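July 3, 2022

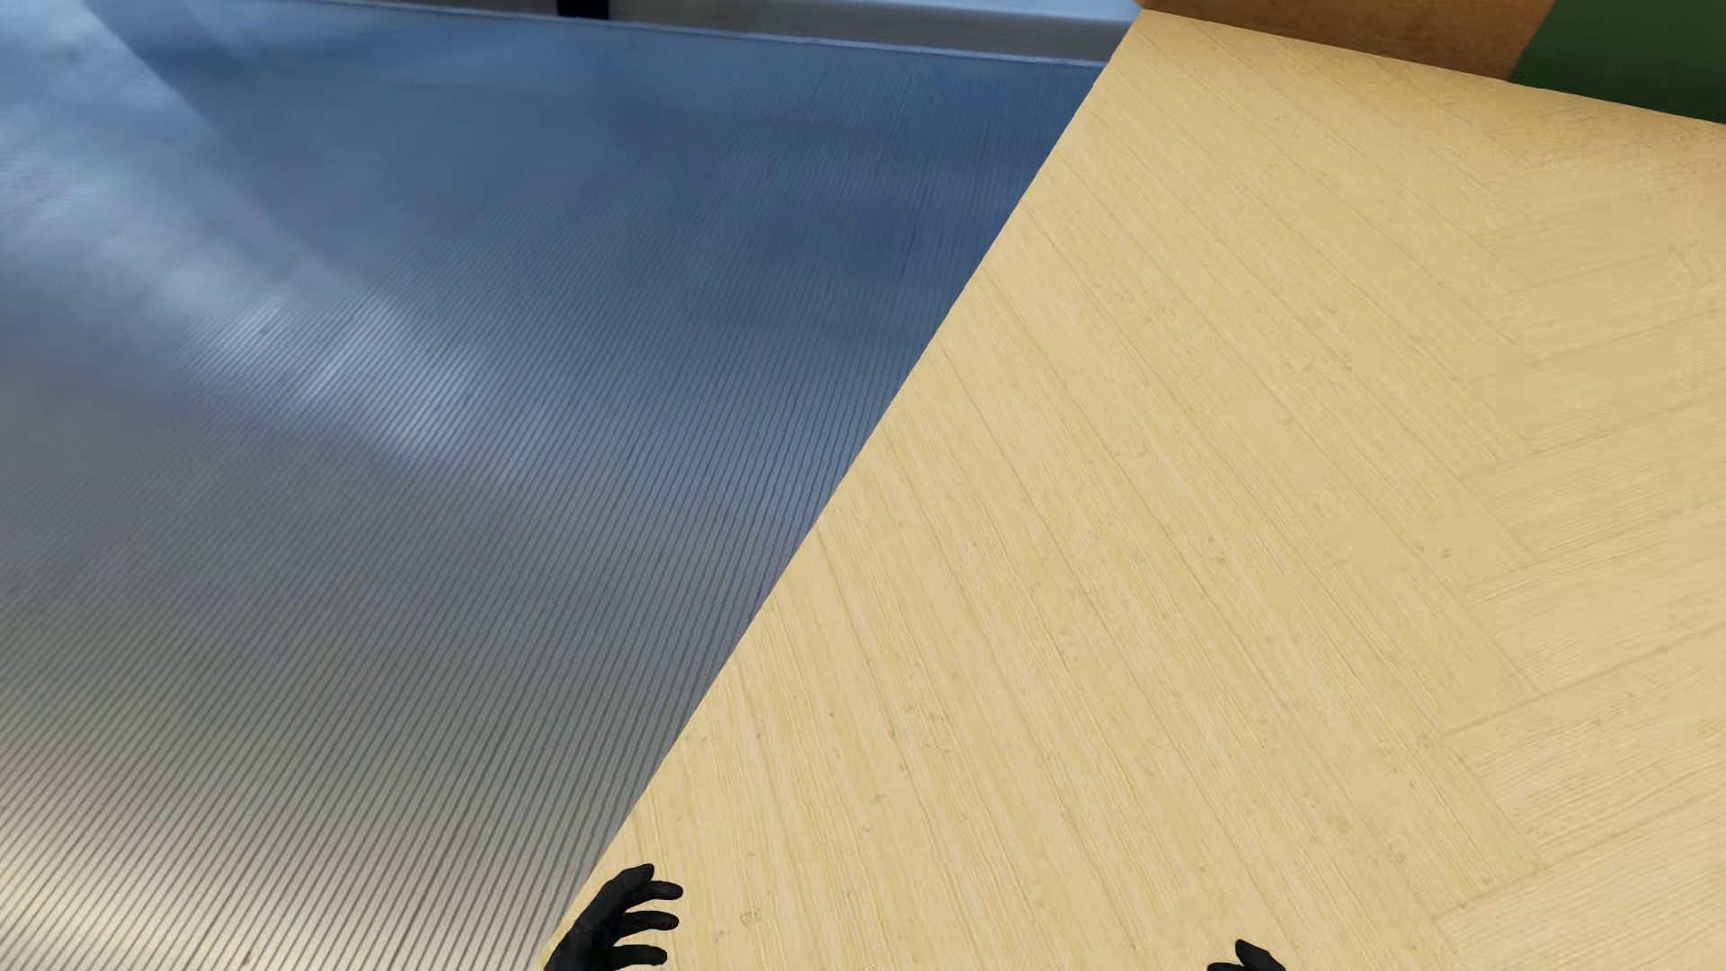
Second full day of teleoperation in the simulator, and my shoulders know it. I was in the headset before nine and did the first block straight through without coffee. The job this week is plain reaching and returning, both hands, so the model gets used to the body before we ask it to pick anything up. The floor in the Drindden scene is half herringbone wood and half that ribbed gray-blue surface, and the two black hands come in at the bottom over the wood, the left one right beside the line where the floors meet. I used that line all morning as my guide. Start with the left hand next to it, reach out, come back to it. The right hand has no such mark and it drifted outward on nearly every run until I started checking it between reaches.

I recorded 30 runs and kept 28. The 2 I threw out were both my fault. On one I scratched my nose with the controller still live. On the other I lost my place and stood there for several seconds with both arms out, and a pause like that gets learned along with everything else. We found that out in the spring with the drawer task, when the policy would stop dead halfway to the handle because I used to stop there to think.

The lag was better than yesterday. Gasthorpe moved our jobs to another machine overnight and the hands now follow mine closely enough that I quit noticing the delay after the first few minutes. Fingers are still bad. The glove reads my ring finger and little finger as one finger when I curl them slowly. If I curl them fast it gets them apart, but then the motion is jerky and I don't want jerky demonstrations. I wrote it up for Judov again, since the gloves are theirs. Last time they told me to recalibrate with a flat palm, and I did that twice today. No change that I could see.

Lunch at my desk. Cold rice and the end of the chicken.

Afternoon was supposed to be the arm at Yusof, the real one, hand guiding. I drove over and it took most of an hour to get it into free mode because somebody had left the payload set for the old gripper. With the wrong weight in there the arm sinks when you let go of it, slowly, and you end up holding it up while you try to teach it something. Got that fixed and walked it through the tray motion. I took the wrist in my right hand and the elbow in my left and moved it from the rack to the bench and back. It is heavier work than the simulator but I like it better. I can feel when a joint is getting near its limit, and I change course before it complains. In the headset I only find out when the hand stops and mine keeps going.

I played back the tray motion at half speed and it was fine except at the end, where it tilts the tray toward the bench edge. That tilt is mine. I do it at home with plates too. I taught the last stretch again, keeping my wrist locked, and it came out level.

Things to do tomorrow: label the morning runs while I still remember which ones were slow. Ask for some kind of mark for the right hand in the scene, a strip of tape or a different plank, anything. Drink water before the headset goes on. My eyes were dry by eleven and I was squinting through the last ten runs, which doesn't show in the data but I felt it.

The plan still says the two-handed tasks start in September. I think we can make that if the finger problem gets sorted out. If it doesn't, I would rather start with big objects that only need the palms, boxes and so on, and leave anything with a handle for later. I will say so at the next call.

Home by seven. Too tired to cook. Had toast, iced the left shoulder, wrote this.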